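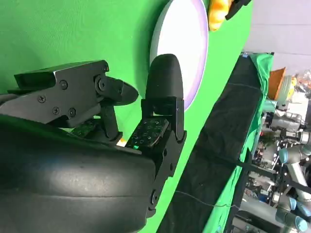
The smugglers of Vistow have gone respectable, or so they like to say

For most of the last century, if you wanted cheap cigarettes in Vistow, you knocked at the back door of the fish market before it got light and kept your voice down. These days you're more likely to be sent a price list on your phone, with a polite note at the bottom about what to do if your order arrives damp.

I went up to the port in June, when the ferries from Lotberg are full and the customs sheds are at their busiest, to find out how a family trade (and it was always a family trade, passed from uncle to nephew along with the boat) had turned into something that looks so much like an ordinary delivery business. The man who agreed to talk to me had spent 30 years in it and 9 of them in prison, and he brought cake.

"We used to have lads who could steer by the smell of the mud," he told me, rather sadly. "Now they want holiday pay."

He wasn't joking about the holiday pay. Court papers from a trial in Modmont last winter describe a gang of 13 whose drivers were given two weeks off in August, and whose bookkeeper, a retired schoolteacher, docked them for late starts. A good driver could clear 3000 in a month, more at Christmas. When the police finally opened the lock-up they found the rota pinned up beside the kettle.

It would be easy to find all this rather charming, and I'll admit that after the second slice of cake I was beginning to. But people in the terraces behind Berrada Street remember the other side of it: the shopkeeper whose windows went in twice in one spring, and the boys of fifteen who were paid to keep watch and then found they weren't allowed to stop. A woman who has run the launderette there since before the new harbour wall went up told me that the manners had improved and very little else had. She still won't serve two of the families, and she still locks her door at four.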